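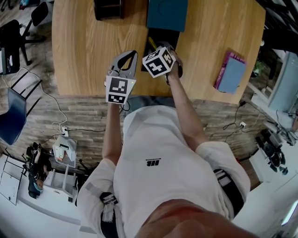 Gutaria Music Prize shortlist – thoughts?

corina_lanz
August 2, 2023
So the shortlist is up and Reltuson got 6 nominations. Six! I like them fine, I saw them at the Katona last summer and danced the whole time, but the album has maybe three songs I'd play twice. Meanwhile Wurkier gets one, for cover art. What are we doing here?

pedalsteel724
The cover art is great though.

corina_lanz
It is! But come on, so is the record.

LeonieK
I'm going to disagree with you, Corina. I've had the Reltuson album on in the car for weeks and the second half is where it gets good – give it another go from track 8 on. Wurkier put theirs out way too late in the window and half the voters probably never got to it.

mudroom_tapes
Isn't the cutoff the end of August? Then it'd count for next year anyway.

LeonieK
They moved it up. It's in the rules page, way down at the bottom.

pedalsteel724
My gripe is best new artist. Two of those bands were playing my college when I was there and I have a kid in second grade now.

corina_lanz
Ha, ok, that's worse than mine. Leonie, I'll try the second half again tonight but I'm still mad about Wurkier. Is anyone going to the ceremony? Balcony seats are 100 bucks and I can't decide.

mudroom_tapes
For 100 I'd stay home and stream it. The sound up there is mush.

LeonieK
I'm going! Floor, left side. Come find me and we can argue in person.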